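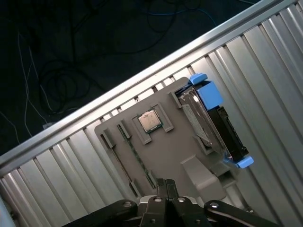 Wrist camera view of the Kalden board, with processor, memory module and caddy-mounted drive in place.

Virneo has released Kalden, a practice board for teams developing robotic assembly and disassembly of computer hardware. The kit consists of a flat gray plastic fixture plate with a bracketed CPU position, two parallel memory slots and an upright drive bay. It replaces an earlier board that accepted printed dummy parts only. Kalden takes real components, which can be pulled from scrap machines or ordered with the plate.

The CPU sits between two L-shaped retaining walls at opposite corners, leaving the other two corners open to the fingers. Memory modules are held by a clip at each end of the slot. The hard drive stands on its long edge in a caddy with a blue handle at the top and a blue tab at the lower end. Virneo says the handle was shaped for parallel grippers with up to 2 inches of opening, and that the caddy can be reprinted from supplied files for other hands.

The plate mounts on slotted aluminum extrusion with four T-nuts, included. It has no electronics. Success or failure of an insertion has to be judged from the arm's own force readings or from a camera.

We ran the kit for 516 cycles on a two-finger gripper, split among the three part types. CPU placement was the most repeatable task. Memory insertion was the least, and most of the faults came from the module entering the slot at a slight angle and stopping against the lower clip. Slowing the final approach helped. The memory clips showed light wear at the end of the test but still held. The drive bay showed none.

"We kept the clip stiffness close to a desktop motherboard," said Iwona Pawłowska, who led the design at Virneo. "An arm that gets through our board by pushing harder will break something on a real one."

The documentation needs work. The mounting drawing gives hole positions from the plate edge, but the corners are rounded and the reference point is not marked. We measured from the CPU bracket instead. Virneo says a corrected drawing will be posted in October.

Kalden costs $147 for the plate and caddy, or $200 with a component set. Replacement clips are sold separately. Orders ship from the company's Gekent warehouse.

Review by Aishwarya D'Souza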